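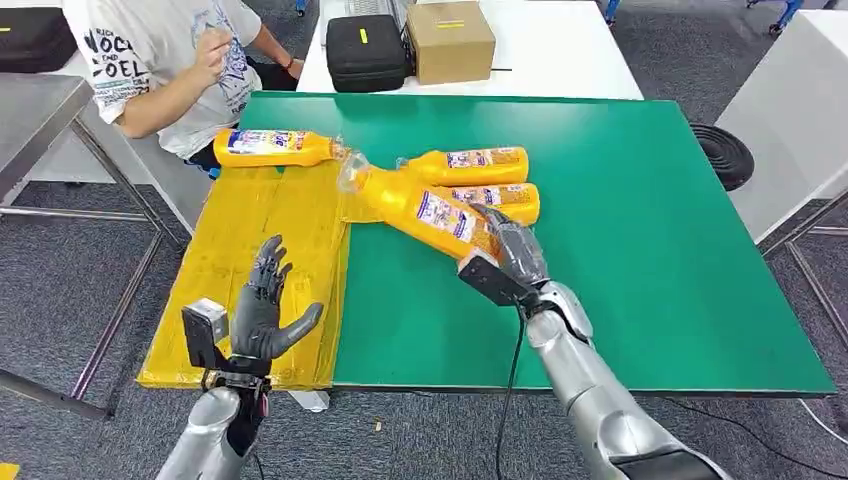

Helju Kļaviņa wrote back before lunch to say the 40 percent fill is too stiff and that she would drop it before running anything else. Her point is that the panels we pressed with it rang when tapped but chipped at the corners as soon as they went into the rack, and that a stiffer panel is no use if it can't survive being carried down the hall. She would like the next batch lower on filler and longer in the press. I'm leaving the 40 sheets in the rack for comparison and starting over at the lower loading.

Tuesday, June. Reground HDPE panels, second round.

Feedstock is the same bag as last time, reground flake from Nuvenitz, washed once by them and once by us. Still some label paper in it. I picked through the top layer and gave up after that. If anyone has an opinion on whether a third wash is worth the water, write it in the margin.

Dried the flake overnight in the small oven. The tray at the back was still clumping this morning, so I swapped it to the front and gave it until 10:00. Door seal on that oven is going. Josska has the right profile but wants a minimum order, so for now the seal is held on with high-temp tape and the door needs a shove.

Weighed the charge three times because the scale was drifting. It settled once I moved it off the bench that shares a leg with the grinder. Please leave it on the window shelf.

Press setup:
Platen temperature, both sides: 198 C
Charge: 117 g
Mold: small square, shimmed on the left
Release: Stinik paste, thin coat, buffed
Cooling: in the press, water on, no fan

First panel came out with a dull patch on the underside and sink along one edge. The dull patch follows the spot where I buffed the release too hard. The sink is the usual one, on the side away from the water inlet. Held the second panel under pressure longer before opening the water and the sink got shallower, though I can still catch a fingernail in it.

Third panel was the best of the day. Flat on the surface plate except for one corner. Trimmed it on the bandsaw with the coarse blade, which left a furry edge that scraped off easily. The fine blade melts its way through and I don't recommend it.

Fourth panel I spoiled. Opened the press too soon, the panel stuck to the top platen, and it came off in a long sag. It went back in the grinder bin.

Bend test, done by hand with the jig clamped to the bench. The lower-filler panels bow a lot more than the old ones under the same weight and come most of the way back when it's taken off. I did not measure the set properly because the dial gauge is still with Zariņš for repair. They said end of the month, and I have stopped calling. Corner drop from bench height onto concrete: old panel lost a flake from the corner, new panel took a white bruise and stayed whole. So Helju is right about the chipping, at least on a sample of one each.

Smell was noticeable during the fourth run. Extractor was on but the flap was half closed. I've wired it open.

Things to sort out:
Color is drifting toward gray. I think this is carbon left in the grinder from the black pipe job. Strip it and brush out the screen before the next bag.
Only 2 tins of Stinik left, one of them opened and skinned over.
Left shim is getting thin. Cut a new one from the brass strip in the drawer under the vise.
Ask Helju how long she means by longer in the press.

Press shut down at 4:30, water off, platens left open with the wood block between them. Panel three is on the shelf by the door with the date on masking tape. Don't put anything heavy on it until it has sat overnight.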